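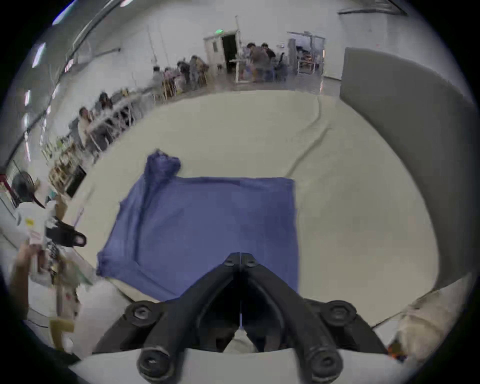
Blue cloth on a cream-white table.

Walking Guides, Sindside Tours

Sindside Tours runs small-group walks and cooking visits in the villages above Hinon. We are hiring two guides for the season starting in May.

You would lead a half-day walk of four miles, with stops at a weaver's workshop, a family farm and the Ansah market. Groups have no more than 12 guests. Lunch is served at the farm and guides eat with the group.

Duties include meeting guests at the office at 7:30 a.m., carrying the first aid kit and radio, interpreting for our hosts, and filling in a short trip report afterward.

You need good spoken English, a current first aid certificate and comfort walking on uneven ground in warm weather. A second language is useful. Prior guiding work is helpful but not required. New guides shadow Fiifi Yakubu for two weeks at full pay.

Guides are paid per walk, and tips are kept by the guide. Boots and a rain jacket are provided.

To apply, send a resume and the names of two references to Adwoa Addo at the Sindside office. Interviews are held in person and include a short practice walk.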